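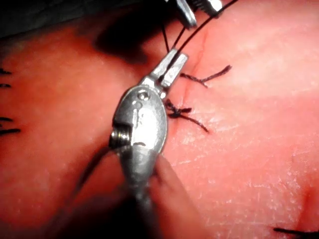
Metal jaws holding black suture thread

Home | About | Courses | Contact

About Tzanetos

Tzanetos is a small school of medical English in Gokdale. Merle Baxter opened it with two classrooms and eight students, all nurses from abroad. Today we teach also doctors and pharmacists — mostly in the evening, after their shifts.
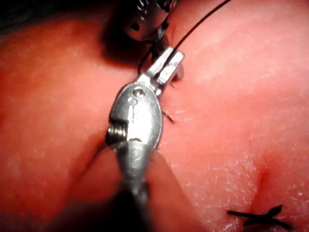
Black thread at a pink synthetic tissue pad

Rostyslav Tkachuk leads the writing course. New groups start in July.

We use cookies to remember your language. Accept

Recent
Speaking with patients' families
Summer timetable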